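Frequently Asked Questions: Public Access to Regional Development Spending Records

What does this page cover?

It covers requests for spending records held by the Memari Regional Development Authority and its two district offices, Stinen and Nakpan. Records held by the national ministry are outside its scope and must be requested from the ministry directly.

Who may file a request?

Any resident of the region aged 18 or older, and any organization registered in it. No reason for the request has to be stated. Residents of other regions may read the published ledgers but cannot file.

Which records are open?

Signed contracts, payment orders, inspection certificates and the quarterly ledger are open. Bid documents become open when the contract is signed. Personnel files and bank account numbers are withheld — account numbers are blacked out and the rest of the page is released.
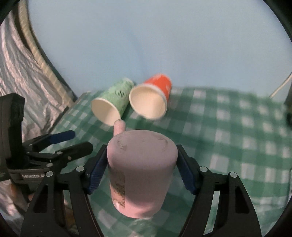
Drafts and internal notes are not treated as records until they have been entered in the register. A request for an unregistered note is returned with a statement that no record exists. That statement can be appealed in the same way as a refusal.

How do I file?

Use Form 2, available at either district office. Give the contract number if it is known. If it is not, give the town, the type of work and the budget year. Requests that ask for "all records" on a town are returned for correction.

What does it cost?

The first 50 pages are free. Further pages are charged at the copying rate posted at the counter. Inspecting originals in the reading room is free at any length.

How long does a reply take?

The clock starts on the working day after the form is stamped. The deadline is set out in Section 127 of the Access Rules and may be extended once, in writing. If the deadline passes with no reply, the request counts as refused and may be appealed.

Why does the ledger for the Pliltar road show two totals?

The first total is the amount approved in the budget. The second is the amount paid out by the end of the quarter. A gap between them does not by itself show that money is missing; unpaid invoices and held-back sums are listed in the notes column.
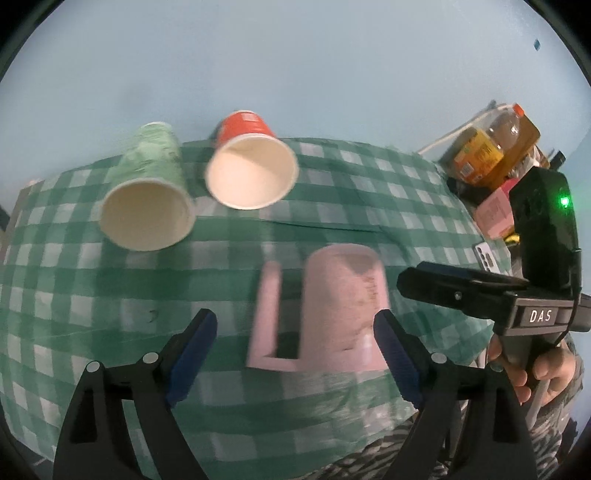 Where the amount paid is higher than the amount approved, the ledger must cite the council vote that allowed the increase. If no vote is cited, readers may report the entry under Section 169.

Can a report be made without giving a name?

Yes. Unnamed reports are logged and reviewed, but no reply can be sent. Keep the log number if you plan to add papers later.

Where are appeals sent?

To the records desk at Stinen, including appeals against decisions made at Nakpan. Attach the stamped form and the refusal, if one was issued. Appeals received after 4 p.m. are logged on the next working day.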